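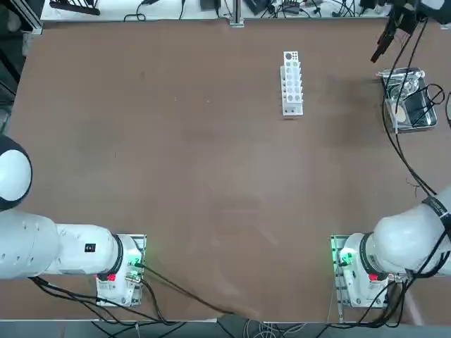

Small glassware bench

The sample bench at Brakthorpe has been pared back to a rack, a tray and a few pieces of glass. Herman Ong put the new layout together in June, and the spare stock has gone to store room 207.

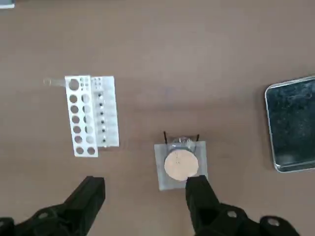

White tube rack and a cork-lidded jar on the brown bench top.

Please put tubes back in the rack when you finish – the drawer is for caps and labels only. Marks on the bench can be left for the monthly clean.

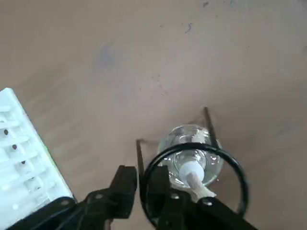
One side of the rack, with bare bench beside it.

Darmawan Sutanto is ordering more jars through Farquharson, in packs of 300. Tell him by the end of the month if your group needs any.
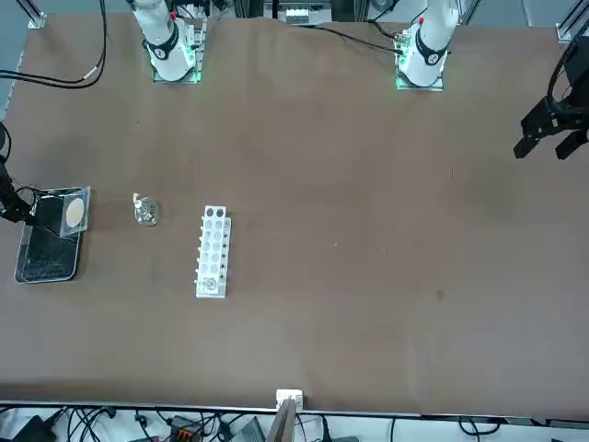
Pump bottles should be refilled at the sink by the door and wiped before they come back. Chipped glass goes in the Nemell bin.

Brakthorpe Labs Newsletter | Stores desk: ext. 3658 | Back to top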